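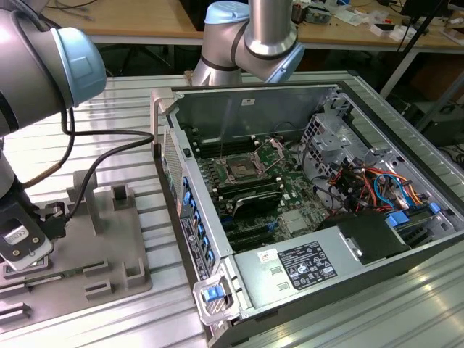 Pouran Amini: Don't order a board yet. A dead channel on that platform is a bad contact at the processor more often than a bad trace. Pull the processor, look at the socket at an angle under a strong light, and try a second processor before you write off the motherboard. Also, did you clear the CMOS after the last memory change? The ticket doesn't say.

Crisóforo Rosales: CMOS was cleared, and I should have logged it. Holding off on the board order. Going back through the history so it is all in one place.

Queue: Clovelau bench
Product: Kolatmont tower workstation
Category: Hardware, no POST / memory not detected
Priority: Normal
Status: Closed (see last entry)

Reported problem

User reports that the tower will not start in the morning on the first try. Fans spin, no display, beep code of 3 short. After a power cycle it starts but shows half the installed memory. By late afternoon it usually shows all of it. The problem began in August. No hardware had been changed before that. The user had already moved the machine to a different wall outlet with no effect.

Steps taken before teardown

1. Confirmed the fault on the bench. Cold start after a night unplugged: 3 beeps, no display.
2. Unplugged, held the power button, waited 90 seconds, plugged back in. It started, with half the memory listed.
3. Ran the Isah memory test on what was visible. Full pass, no errors.
4. Swapped the modules between banks. The same bank stayed missing, so the modules are not the fault.
5. Cleared the CMOS and loaded defaults. No change.
6. Logged processor temperature under load for one hour. Peak was 68 C, within limits for this model.

Step 4 is the useful one. The fault stays with the slots when the modules move. That leaves the slots themselves, the board, the socket contacts or the processor. The memory controller is in the processor on this platform, so a poor contact there can take out a channel and leave everything else working.

Teardown

Power cord out, tower on its side, side panel off. Cooler off next, screws loosened in a cross pattern, a half turn each. The old compound had set hard. I warmed the cooler by running the machine for a few minutes before shutdown and it came away with a slight twist. On these sockets the processor stays under the retention frame, but check the underside of the cooler anyway before setting it down.

Lever released, frame lifted, processor out and placed heat spreader up in a recess of the gray fixture plate.
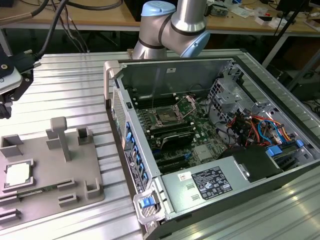
The power supply can stay in for all of this. Its cables come out of the way if the bundle is pushed toward the drive cage. I left the drives connected. The expansion card does not need to come out either, though it limits the light on the lower part of the board, and I would remove it if the lower memory slots had to be inspected.

Socket inspection: no bent pins under the loupe. There was a faint film on one group of contacts near the corner, and a matching dull patch on the underside of the processor. It looked like thermal compound that had been wiped thin by a previous repair. I found no record of a previous repair under this asset.

Cleaning: isopropyl on a lint-free swab for the processor lands. Nothing with fibers goes in the socket. I used a short burst of clean air, then a drop of contact cleaner, and left it open for an hour. A swab dragged across a socket will catch a pin.

Pouran Amini: Did you test with the original processor after cleaning, or go straight to the spare? If both were changed at once we won't know which one it was.

Crisóforo Rosales: Original first, then a spare. Results are below.

Test A, original processor, cleaned socket. Cold start: no beeps, display up, half the memory listed. Better than before, still not right.

Test B, spare processor, same socket, same modules in the same slots. Cold start: display up, all memory listed.

For test B I needed a spare with the same socket and a microcode revision the current BIOS supports.

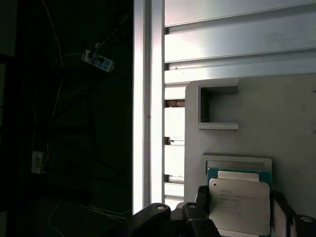
Check the marking on the heat spreader against the Orport parts list before fitting. Two parts in the same family share a package outline and only one is supported by this BIOS. The wrong one gives a black screen that looks the same as the original fault, and you can lose an hour to it. Hold the processor by its edges and match the corner mark to the socket before lowering the frame.

Test C, original processor back in, same slots. Half the memory missing again on the first cold start. That repeats the fault and points to the processor.

Test D, spare back in. Five cold starts, full memory each time.

Supply was measured at the outlet during tests C and D to rule out the bench circuit: 240 V, steady. The power supply was not changed at any point.

Reassembly notes

Seat the cooler plug before the cooler screws go down. With the cooler in place the header is hard to reach.

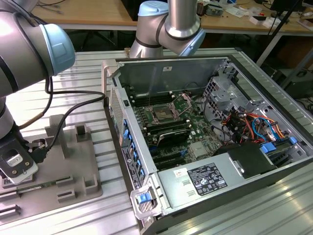 Check that the graphics card is fully down in its slot before the panel goes on. Working over the socket puts sideways pressure on it, and a card that has lifted at one end will also give you a no-display start. Push at both ends and listen for the clip.

Dress the drive cables below the top of the cage. If they ride high, the side panel presses on the connectors and will not latch without force. The panel should close with one hand.

First start after reassembly takes longer than normal while the memory is retrained. Leave it alone for 90 seconds before deciding it has failed.

Pouran Amini: Agreed on the processor. Tag the original as failed, one memory channel, intermittent cold, and don't let it go back in with the good spares. Please also add the compound residue to the asset notes.

Crisóforo Rosales: Tagged and bagged separately. Asset notes updated. Isah full memory test run overnight with all modules installed, no errors. Cold start at 7:40 the next morning was normal. User has the machine back and has been asked to reopen this ticket if the beeps return. Board order canceled.

Resolution code: part replaced (processor)
Parts used: processor, thermal compound
Related tickets: none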